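Workshop tips, April: getting along with hand-held grippers

I've had two hand grippers on my bench for 43 days now, the Steva and the Graltach, and I keep getting asked which one to buy. I still can't give a clean answer, but I can save you some annoyance!

**Wipe the pads before you judge the grip.** I nearly sent the Graltach back (it dropped a tape measure on my foot, twice) and all it needed was a damp cloth and five minutes to dry. Skip the glass cleaner, it left mine slick.

**Practice on soft stuff.** Rolled socks, a sponge, a dishcloth. Sheldon Kennedy started with a mug and, well, he has one less mug. I do 30 slow pickups before I change any setting — boring, but then I trust what I'm seeing.

**Change one thing at a time.** New pads and a new camera angle on the same afternoon tells you nothing. I write the change on masking tape and stick it to the bench.

**Look at the view with the jaws where you want them.** The wide lens on top takes in half the building, which is great for finding your way to the table, but the bit that matters is the gap between the pads. If you can't see what you're about to pinch, tilt the camera first and blame the gripper later.

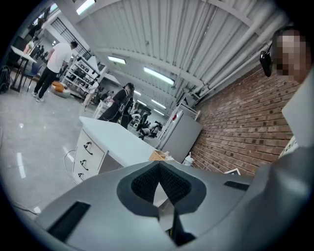

*Gripper view at the desk with the drawers, basket at the far end.*

**Keep cords off your walking path.** You're watching your hand, so you won't be watching your feet. Princess Magbanua swears by velcro ties and I've come around to them.

As for the winner, I reach for the Steva when I'm working on small things and the Graltach when my wrist is tired. Hélène Wong has promised to lend me her Doucette next, so I'll add that one once I've had it a while.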